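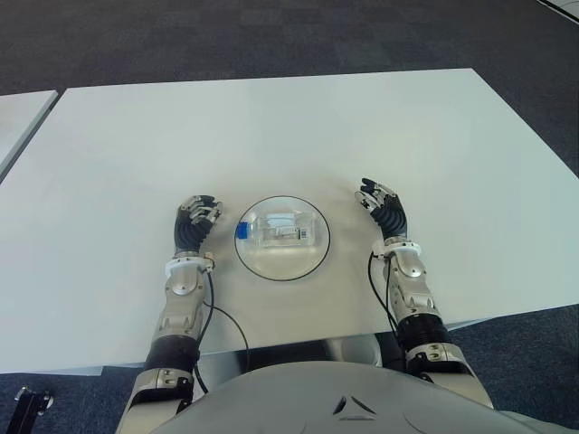 *Hands at the start position, one each side of the clear dome.*

# Wrist cables dragging on the table, how much slack is right?

Posted by **galahbench**

We're building a two-armed robot in the shared workshop at Skesusbridge and I'd like some advice on cable routing before we go any further. The project is called Mangubat. Control software is Vokaton, which we've been happy with so far.

There is one thin black cable coming off each wrist. At the moment both of them hang in a loop, run across the tabletop and go down over the near edge toward the body. I left them long on purpose because the first time I tied them to the forearm I made them too short, and the wrist pulled on the connector when it rolled outward. I now have 33 cm of free cable past the last tie on each side.

The new problem is that the loops lie on the table where the arms are working. Twice now a loop has hooked the rim of the plate and shifted it on the way back. The left one is worse. I've also had the picture from the left wrist camera drop out for a second or so, then come back on its own. I don't know if the two are connected.

The jobs we're doing are simple. Bring the hands in from both sides, pick up a bottle, move it near the plate, put it down, go back to start. Nothing is heavy and nothing moves fast.

What I'd like to know:

- Is there a rule for how much slack to leave at a wrist that both bends and rolls?
- Should the cable go on the inside of the forearm or the outside?
- Is a clip on the table edge a bad idea?

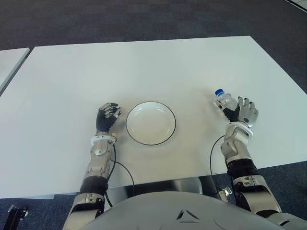 **threadlock** replied:

Don't clip anything to the table. Sooner or later someone bumps the table or you raise the arms a bit higher than usual, and the clip becomes the thing that pulls the plug out. Keep every fixing on the arm itself.

There's no rule for slack that I know of. Roll the wrist all the way one way, bend it all the way, and see how much cable it needs. Do the same the other way. Take the bigger number and add a finger's width.

I'd go outside of the forearm. Inside is shorter but that's where your objects are.

**galahbench** commented:

Thanks. I tried the outside on the left arm and the loop is off the table now. It does rub on the black section partway down the forearm when the elbow folds, so I've put a bit of braided sleeve on it for the time being.

The camera dropout is still there, though less often. I ran the same pick and place 100 times in the afternoon with the power left on and lost the picture four times. I saved what the wrist cameras see with the hands off the table, in case it helps anyone judge the view. I'd like to avoid shifting the cameras, because the fingertips and the thumb both have to stay visible.
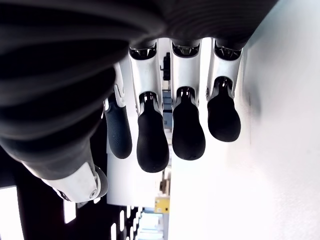
*Wrist camera view, fingers hanging down and the thumb housing at lower left.*

The next one has the thumb on the right, quite close to the lens. If I add a cable guide near the wrist it can't come in any further than the thumb does, or it will block the part of the view we use for closing the hand. So whatever I fit has to be pretty flat. 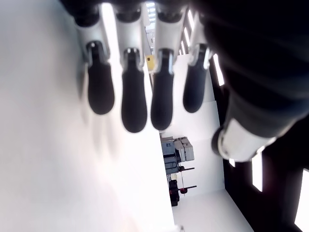 ### prairiehinge

I had the same dropout on a smaller arm and it was the connector, so I'd check that before you redo all your routing. The cable itself will often test fine when it's straight and still.

1. Leave the camera running and hold the arm so it can't move.
2. Wiggle the cable close to the plug, gently, in the direction it gets pulled when the wrist rolls. If the picture drops, you've found it.
3. Do it again 10 cm further down. If it drops there and not at the plug, the conductor is broken inside and you need a new cable.
4. If neither one does it, run the wrist through its full roll by itself, slowly, and note the angle when it goes.

If it's the plug, add a strain relief that grips the jacket. A cable tie around the plug body doesn't count. I use the flat Tirkico saddles, which are low enough that you probably won't see them in your view, but a strip of thin plastic with two slots cut in it does the same job and costs nothing.

On slack, I agree with threadlock except that I'd want more than a finger's width. Mine was set that tight and it was fine for almost 1,000 cycles, then the jacket split at the tie. Two fingers, and use a hook and loop strap on the last fixing so the cable can creep a little.

Also swap the left and right cables over before you buy anything. If the dropout moves to the right side it's the cable, and if it stays on the left it's the socket or the board behind it.

**galahbench** commented:

Swapped them this morning and the fault moved to the right. Ordering two new ones. I'll put the strap and saddles on both arms while the old cables are out.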